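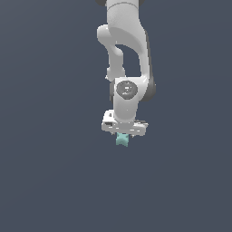

*Weißer Roboterarm vor graublauem Hintergrund, Computergrafik*

# Panik im Zug — wie fahrt ihr wieder allein?

**Troels Snorradóttir**, 16. Oktober 2019

Hallo zusammen, ich lese hier schon länger mit und trau mich jetzt mal. Im Juni hatte ich auf der Strecke nach Burnivmont zum ersten Mal so richtig Panik. Herzrasen, Kribbeln in den Händen, der Gedanke, dass ich gleich umkippe und keiner die Tür aufmacht. Ich bin an der nächsten Station raus und hab mich von meiner Schwester abholen lassen. Seitdem fahre ich nur noch, wenn jemand mitkommt, und selbst dann sitze ich stocksteif neben der Tür.

Körperlich ist alles abgeklärt, EKG und Blut sind in Ordnung. Auf einen Therapieplatz warte ich noch. Blöd ist nur, dass ich ab nächstem Monat beruflich wieder pendeln muss, jeden Tag, allein. Das Auto fällt aus, ich hab keinen Führerschein.

Wie habt ihr wieder angefangen? Gleich die ganze Strecke oder in Häppchen? Und was macht ihr, wenn es mittendrin losgeht? Bitte keine Tipps mit Alkohol, die hab ich von meinem Onkel schon bekommen.

---

**flumgate_451**

Ohrstöpsel rein, Podcast an, Augen zu. Hat bei mir gereicht. Und Kaffee weglassen! Viel Glück

---

**Bárány**

Hi Troels, das kenn ich leider sehr gut, bei mir war es die Straßenbahn und später auch der Supermarkt. Podcast ist nett, aber mir hat Ablenkung allein nie geholfen, weil ich die ganze Zeit nebenbei geprüft hab, ob die Angst schon da ist (sie war dann natürlich da).

Ich hab in Häppchen angefangen. Erst bin ich nur zum Bahnsteig gegangen und hab drei Züge fahren lassen. Dann eine Station, aussteigen, zurück. Das hab ich so oft gemacht, bis es mir fast langweilig war, und erst dann kam die nächste dazu. Nach 6 Wochen bin ich die ganze Linie gefahren, mit schwitzigen Händen, aber gefahren.

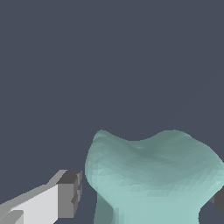
Wichtig fand ich, nicht auf dem Höhepunkt auszusteigen, auch wenn alles in dir schreit. Bei mir wurde es nach ein paar Minuten von selbst weniger, und das musste ich ein paarmal erleben, bevor ich es geglaubt hab. Lange ausatmen hat mir geholfen, länger als einatmen, und die Füße fest auf den Boden. Ich hab mir dazu einen Zettel geschrieben: »Kenn ich, geht vorbei, sitzen bleiben.« Der klebt heute noch in meiner Handyhülle.

Und schreib dir alles auf, Strecke, Uhrzeit, Angst von null bis zehn. In der Therapie haben sie sich über mein Heft total gefreut — da konnten wir gleich loslegen. Frag ruhig auch in der Praxis nach einer Sprechstunde, die geht oft schneller als der eigentliche Platz. Wenn es zwischendurch richtig schlimm wird oder du gar nicht mehr rausgehst, dann bitte nicht warten und nochmal zum Hausarzt.

---

**pornham**

Bin anderer Meinung als Bárány. Ich bin damals einfach komplett durchgefahren, mit meinem Bruder drei Wagen weiter hinten. Der wusste Bescheid, saß aber eben nicht neben mir. Vielleicht wäre das was für die Schwester? Beim zweiten Mal ist er auf dem Bahnsteig geblieben. War furchtbar, aber danach hatte ich wenigstens wieder eine Monatskarte, die sich gelohnt hat.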